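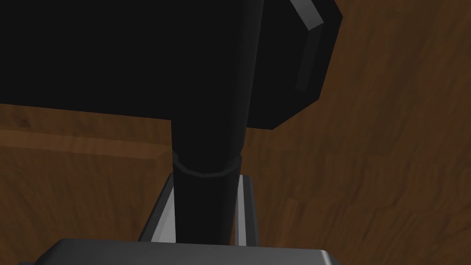

Gripper view, rendered: two fingers on either side of a black stem.

Murell Household Demonstrations

Demonstrations of a two-armed robot doing chores in a simulated house, recorded for imitation learning. Maintained by Roos Declercq at Drumana. Please read the part on success labels before you train anything. Most of the mail I get is from people who didn't.

Status

Second release. The first one, from February, should be deleted if you still have it. Its gripper commands were shifted by one step against the camera images in every episode, and several people reported good numbers on it anyway, which tells you something about the numbers.

What is in it

Three parts, each with 100 episodes:

pick: 100 episodes of reaching for, grasping and lifting an object
doors: 100 episodes that involve going through a doorway
tidy: 100 episodes of moving small items from one surface to another

Every episode is a person driving the robot with hand controllers inside the simulator. There are no scripted episodes and no episodes produced by a trained policy. A total of 6 operators took part. Operator IDs are in the metadata, and I'd ask you to split on them. A random split puts the same person's habits in both train and test, and then you are measuring how well your model copies one person's wrist.

Each step holds the head camera image, one image per gripper camera, joint positions, gripper opening, the operator's command, and a text instruction. Simulator state is stored separately, in its own folder, so that nobody feeds it to a policy by accident. It happened twice with the first release.

About the text instructions

They were written before recording and were not checked against what the operator did. If an instruction says "pick up the item and put it on the counter" and the operator picked it up, changed their mind and put it somewhere else, the instruction still says counter. I started correcting these by hand and gave up partway through tidy. Corrected ones have the field text_checked set to true. Treat the rest as a hint.

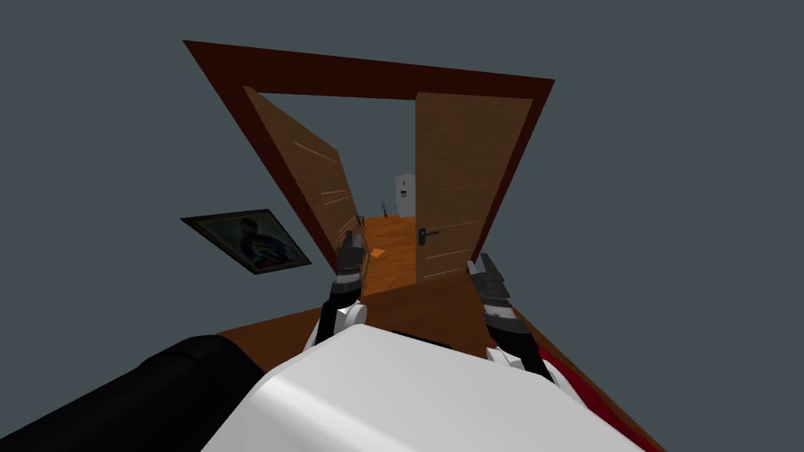 Doors are where I trust the data least. The head camera tilts a lot when the operator looks around, and no attempt was made to level it. People have suggested rotating the images upright as a preprocessing step. I would leave them alone: the tilt is in the joint record too, and a policy that can't handle it won't be much use when the head moves. The doors part also has long stretches of nothing, with the operator stopped in front of an opening deciding which way to turn. These pauses have been kept. If you filter out steps with small motion, please say so in your write-up, as it changes the results more than most architecture changes I have seen compared on this set.

Door physics is simplified. The hinges have almost no friction and the latch is a threshold on handle angle. A policy that opens a door in this simulator has learned to open a door in this simulator.

Success labels

Each episode has a field called success. It is set by a rule, evaluated on the simulator state at the last step. For pick, the rule is that the object is above its starting height and both fingers report contact. An object wedged between one finger and the edge of a table will sometimes pass. An object held perfectly well by an operator who ended the recording a moment early will fail.

Ševčík went through part of pick by eye and disagreed with the rule often enough that we added a second field, success_human. It is empty where no one has looked. I don't think either field should be the only thing you report, and I would rather see a handful of full rollouts posted somewhere than another table to one decimal place.

Rendering

Lighting is flat throughout. Textures are low resolution and smear when a gripper camera gets close, wood grain most of all. Some surfaces are drawn semi-transparent and cover other things in a pale haze.

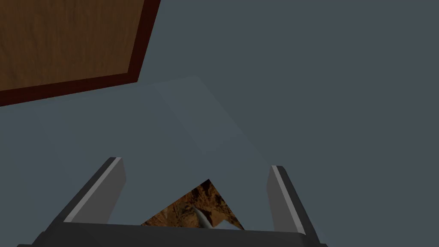 We looked into cleaning up the gripper views and decided against it. Any fix at render time would have meant replaying all the episodes, and replay is not exact: contacts come out a little different and the grasp can be lost. So the images are what the operators' session produced. If your model depends on the gripper cameras, look at a good number of raw ones first. Plenty show very little of use until the last part of the reach, and a few leave me unsure what I'm looking at even with the state file open.

Known problems

Gripper opening saturates before the fingers are fully apart, so the top of the range is compressed.
Left and right gripper cameras do not share the same exposure setting.
The idle arm drifts in long episodes. Operators rested it wherever was comfortable.
Object names in the state file come from the asset pack and some are plainly wrong.

What I would not use it for

Claims about real homes. There is one house, one robot and one set of physics settings. Clondell asked whether pretraining on Murell helps on their hardware, and the true answer is that I don't know. They ran one comparison, with one seed, and it came out slightly ahead. I wouldn't build on that.

I also wouldn't use it to rank methods that are close together. Three parts of this size can't separate them. If two methods differ by a few episodes, run more seeds or call it a tie.

Loading

The loader is in the tools folder and needs nothing beyond what is listed in requirements.txt. Call it with the part name and an operator list. It will print a warning if you leave the operator list out. The warning can be turned off, but I'd prefer you read it.

Changes and corrections go to Roos Declercq through the issue tracker. Include the episode ID and the step.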